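Floruvia Institute of Applied Automation
Robot Teaching Laboratory
Course Handout, Unit 5: Demonstrating Two-Arm Tasks by Remote Control

Purpose of this unit

In earlier units, students moved a single arm by hand and recorded its joint positions. Unit 5 extends that work to two arms operated together. By the end of the unit, each student is expected to be able to plan a demonstration, carry it out at a steady pace, judge whether the recording is fit for use, and write a short note that another person could follow.

The unit assumes that Units 1 through 4 have been completed. Students who have not passed the safety check for the two-arm cells may attend the lectures but may not operate the equipment.

5.1 Two ways of showing a task

A person can show a robot a task in one of two ways. In hand guiding, the operator holds the arm itself and moves it through the motion while the joint sensors record. In remote control, the operator moves a separate device, and the working arm copies that motion a short distance away.

Hand guiding is simple to learn and requires little equipment. Its main limit is that the operator's hands and body are often in view of the cameras. A policy trained on such recordings may come to depend on something that will be absent when the robot works alone. Hand guiding is also difficult with two arms. One person can seldom move both with care, and two people tend to get in each other's way.

Remote control removes the operator from the workspace. The cameras record what the robot will see later, and one person can direct both arms. The cost is a loss of touch. In the Unit 5 exercises the operator feels no force from the gripper and must judge contact by sight alone. Most errors made in the first sessions come from this.

Students should be able to explain, for a given task, which method they would choose and why. Written answers that name a method without giving a reason will not receive full credit.

5.2 Why soft goods are used

The exercises in this unit use cloth, knitted items, and goods in thin plastic bags. Rigid blocks were used in Unit 3, where the position of an object could be given by a few numbers. Soft goods do not allow this. A towel may take a very large number of shapes, and each grasp changes the shape again. Clear plastic adds a further difficulty, as it reflects light and hides its own edges.

For the demonstrator, the practical result is that no two attempts will be alike. A motion that was correct in one attempt may miss the cloth entirely in the next. The operator must look, decide, and then move, and the recording should show that order clearly.

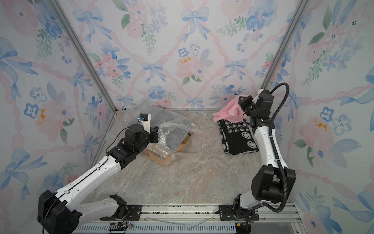
Figure 5.1. Two-arm work with soft goods. The left gripper is at the edge of a clear bag; the right gripper holds a pink cloth over a folded knitted item.

Attention is the central problem in work of this kind. When one gripper holds a cloth and the other is close to a bag, the operator cannot watch both with equal care. The laboratory teaches the following rule: one arm leads and the other waits. The waiting arm keeps its position until the leading arm has finished its step, and the lead then passes across. Motions in which both arms must travel together, such as carrying a towel by two corners, are treated in Unit 6.

The rule makes recordings longer. This is accepted. A longer recording with clear steps is of more use in training than a short one in which the two arms interfere with each other.

5.3 Preparing a session

Before taking control, the operator is to complete these steps in the order given.

Read the task card in full, including the stated end condition.
Confirm that both arms are at the rest position and that the base plates are tight on the rail.
Check that each wrist camera shows a live view and that its cable is free to move with the arm.
Set out the items listed on the card. Do not arrange them neatly unless the card asks for it.
Open a new session in Puvia and enter the task code, operator code, and attempt number.
Close each gripper once with nothing in it, and compare the reading on the screen with the value posted at the station.

Puvia is the laboratory's recording program. It stores the joint positions of both arms, the gripper openings, and all camera views against one clock. If the clock warning appears, stop and restart the session. Recordings made while the warning is showing cannot be repaired later.

The control devices are kept at the Floston bench. They must be returned there at the end of each session, with the handles locked.

5.4 Handling items in clear bags

Bagged goods call for more care than any other item in the unit. The film may slide over what it holds, and a gripper that appears to have a firm hold may have closed on plastic alone. Whether this matters depends on the task. If the bag is to be dragged, a hold on the film may be enough. If the contents are to be lifted, it is not.

Approach slowly and from the side on which the film stands highest. Come to a full stop before closing the gripper. Close in a single motion, pause, and then raise the arm a small distance to test the hold before the main lift. If the bag slips, lower the arm, open the gripper, and begin the approach again. Such corrections should be left in the recording. They teach the robot how to recover - a skill that perfect attempts cannot show.

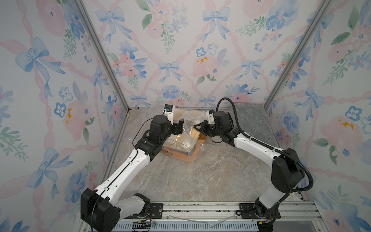

Figure 5.2. Both grippers directed at a clear bag of sliced bread. The jaws of the right gripper are open.

Bread is included among the practice goods because it is easily crushed and shows the damage plainly. The grip limit in Puvia must be set to the low range before any attempt with food items. Students should note that the low range limits closing force only. It does not prevent an arm from pressing goods down against the table, and the operator remains responsible for height.

When both grippers approach the same item, the lead rule still applies. The first arm makes contact and steadies the bag. The second arm then moves in. If the grippers come close enough that the operator is in doubt about clearance, the waiting arm should be withdrawn. Contact between the arms ends the attempt, and the instructor must be told before another is started.

5.5 Using the wrist views

Each station provides a fixed view of the cell and a view from each wrist. Beginners usually rely on the fixed view and ignore the others. This is adequate for the approach but poor for the grasp, when the arm itself may block the fixed camera.

The recommended practice is to use the fixed view for travel and to turn to the wrist view for the last part of the approach. The change should be made while the arm is still. Moving the eyes and the hands at the same moment is a common cause of missed grasps.

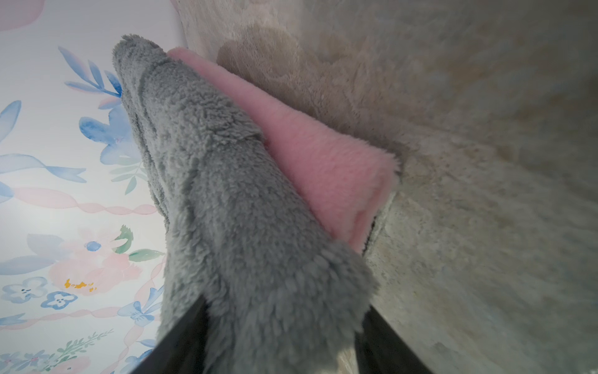

With thick or fleecy fabric, the operator should look for material standing above and between the fingers after they close. A bulge there is a good sign that fabric has been caught. It does not show how many layers are in the grip. Where two fabrics lie together, a small test lift is needed to learn whether one or both will follow. The task card states which is wanted, and an attempt that lifts the wrong number of layers is to be marked as a failure even when the motion was otherwise smooth.

The wrist view also turns with the wrist. Left on the screen may not be left in the cell. Students who find this confusing should practice with an empty gripper until the correct hand motion comes without effort.

5.6 Judging and labeling recordings

At the end of each attempt, Puvia asks for one of three labels. Use "complete" when the end condition was met, with or without corrections. Use "failed" when the end condition was not met. Use "void" when the equipment was at fault, when a clock warning appeared, or when a person reached into the cell.

Failed attempts are kept. Void attempts are removed by the instructor, and students should not delete anything themselves.

The reference set for this unit, named Won, contains 148 attempts by trained operators and may be viewed at any station. Students should watch at least 9 of these before their first graded session, including attempts with each of the three types of goods. Close copying of another operator's pace is discouraged. A pace at which the operator can stop at any moment is the correct one, and for most beginners a graded attempt takes around 5 minutes.

5.7 Assignment

Each student will record five attempts at one task card and submit a written note of one to two pages. The note should name the leading arm at each step, describe one correction in detail, and state what the operator could and could not judge from the camera views. Session codes must be listed at the top of the first page.

Grades are based on the clarity of the steps, the accuracy of the labels, and the quality of the note. Speed is not graded. Work is due by 4:00 p.m. on the last class day of November and is to be handed in at the laboratory office.

Reading for the next meeting: Unit 6, sections 6.1 and 6.2, on carrying cloth with two arms.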